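Water in the Household
Handout for lecture 4

Last updated: February 18, 2019

In the previous lecture we followed the water from the river to the town. Today we follow it from the street into the house. Please read these notes before the class, because the exercise at the end uses the numbers from them.

1. What a household uses

In this course we count water per household and per day, in liters. The case is the town of Nernuria, which you know already from lecture 2. The average household there uses 315 liters per day. This number includes the toilet, the shower, the laundry, the kitchen and the losses from small leaks. It does not include gardens, which have their own meter.

Many students expect that the kitchen takes the biggest part. In Nernuria it takes 60 liters, and the bathroom takes much more. Keep this in mind when you read advice on saving water, as much of it speaks only about washing dishes.

2. Pressure and flow

These two words are often mixed up. Pressure is how strongly the water pushes on the pipe. Flow is how much water passes in a certain time. When all taps are closed, the flow is zero but the pressure is still there. When you open a tap, water begins to move and some of the pressure is lost by friction along the pipe.

A narrow pipe loses more pressure than a wide one at the same flow. A long pipe loses more than a short one. Old steel pipes get rough inside, and their free opening gets smaller with the years. In the Dustemov district most houses were connected in 1975, and a part of the complaints about weak showers comes from such pipes. The pressure in the street main is normal there.

3. The meter

The meter measures volume only. It does not know which tap was open. To learn how the water is divided inside the house, we need either small meters on each branch or a diary kept by the family. The Fogh survey used diaries. The method is cheap, but people forget the short uses, such as rinsing a cup or washing hands. For this reason the sum of a diary is nearly always lower than the meter reading.

4. The kitchen

In the kitchen we separate two kinds of use. In the first kind the volume is fixed: you fill a pot or a basin, and a stronger flow only makes it quicker. In the second kind the time is fixed: you rinse vegetables or a plate, and a stronger flow means more water. A device which reduces the flow saves water only in the second kind.

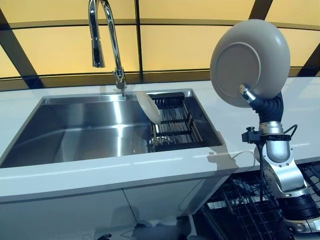

The Imum project tested this with over 2000 households. Half of them received a flow reducer for the kitchen tap in January, and the others received it one year later. The saving was real but small. Some families let the water run longer after the change, and filling was the larger part of the use in many homes.

5. Waste water

Nearly all the water that enters the kitchen leaves by the drain. Under the sink there is a trap, a bent piece of pipe that always holds a little water and stops the smell from the sewer. If a sink is not used for a long time, this water dries out and the smell comes in. Fat is a different problem. It is liquid when warm and becomes hard in the cold pipe farther down.

Exercise

a) Calculate which share of the daily use in Nernuria belongs to the kitchen.
b) A reducer lowers the flow by one third. Which kitchen uses change, and which stay the same?
c) Keep a water diary at home for one day and compare it with your meter. Bring both numbers to the next class.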